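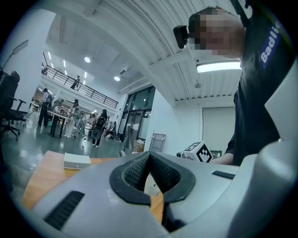 Black t-shirt, blue patch on the sleeve.

29/12/2023

Woke up far too early and lay there thinking about Grandad's letters, so I gave in and went down to the kitchen in my coat. Guadalupe Cuautle had posted me the last bundle from Volcombe (bless her, she'd wrapped every one in tissue) and I'd been saving them up since before Christmas. Most are from 1932, when he was lodging above a baker's and writing home for socks. So many socks! He also owed somebody called Kadlec two shillings and it clearly bothered him no end, he brings it up in three letters running and then never again. Did he pay? I do hope he paid.

His handwriting goes to pieces whenever he's cross. I spent most of the morning on one word, which I had down as "turnip" until I rang Yareli and she said it was "tuning", and of course then the whole business with the piano made sense.
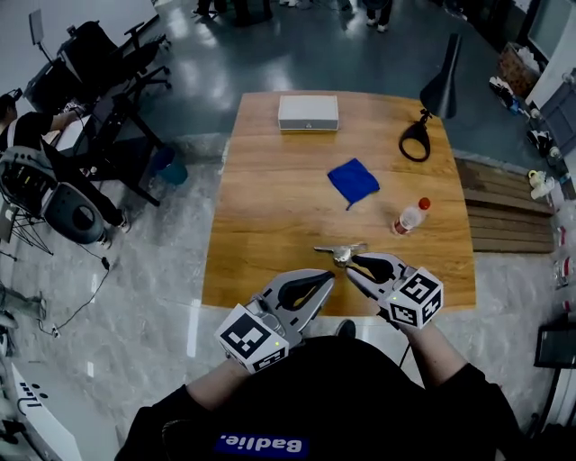
After lunch

Walked up past the allotments and back by the river path, over 5 miles in the wrong shoes. Mud everywhere. The heron was on the weir again looking fed up, and I had the end of the Christmas cake in my pocket and ate it on the bridge in the drizzle, very happy.

Came home, put the heating on and felt guilty, turned it off again, put it back on.

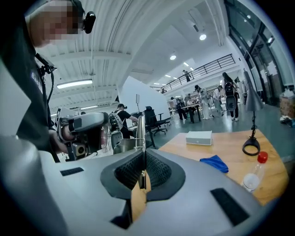 759 words typed up so far

Those are Grandad's words, not mine, and I've hardly made a dent. Yareli Montes thinks I should put them all in order before typing any more, and she's probably right, but half of them have no date and I like just picking one up. Tonight's was all about a dance in Prollville and a girl in a green hat. Not Gran, as far as I can work out! Must ring Mum tomorrow and ask about the hat.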